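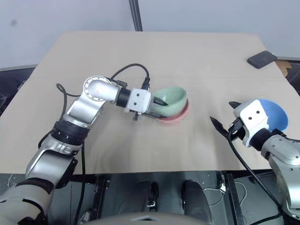 Unit 3: Nesting and Stacking of Bowls

Last updated: December

3.1 Terms

Two bowls nest when one sits inside the other with the walls overlapping. They stack when one rests on top of the other without entering it. Most household bowls nest. Bowls with a turned-in rim, or with a lid fitted, only stack.

The nesting pitch is the height added to the pile by each further bowl. It depends on wall angle and wall thickness, and on the foot ring if there is one. For a set of identical bowls:

stack height = height of one bowl + (n – 1) × pitch

The formula does not hold for graded sets, where each bowl is smaller than the one below and may sit entirely within it.

3.2 Order

In a graded set, the largest bowl goes down first. In a set of equal sizes distinguished only by color, the order is free and should be fixed in writing before the exercise begins. A set of pink, green and blue bowls can be ordered six ways. Record the order from the bottom up.

3.3 Placing the base bowl

The base bowl stays flat on the table and is not moved once the second bowl has been brought to it. Leave clear space on both sides for the approach. A crease or wrinkle in a table covering under the foot will tilt the base, and the tilt carries up the whole pile. Smooth the covering or shift the base before starting.

3.4 Lowering the second bowl

Hold the bowl by the rim. A tilted approach is acceptable – the lower edge enters first and the bowl is then rotated level. Two faults are common:

Rim catch. The lower edge lands on the rim of the base bowl. Lift, move inward, and lower again. Do not push.

Wedging. The bowl enters at an angle and jams against the opposite wall. Steep-sided bowls do this more than shallow ones. Turn it back the way it came in.

A bowl is seated when it stands level and does not rock under light pressure at the rim.

3.5 Exercise

Use the Grusby set or the Mollent set, not a mixture; the wall angles differ. Nest and separate the set 20 times in the written order. Note each rim catch and each wedge on the Waweru sheet, with the position in the stack at which it occurred. Time allowed is 40 minutes, including setup.

Reading for Unit 4: Prondeo notes, section on lids.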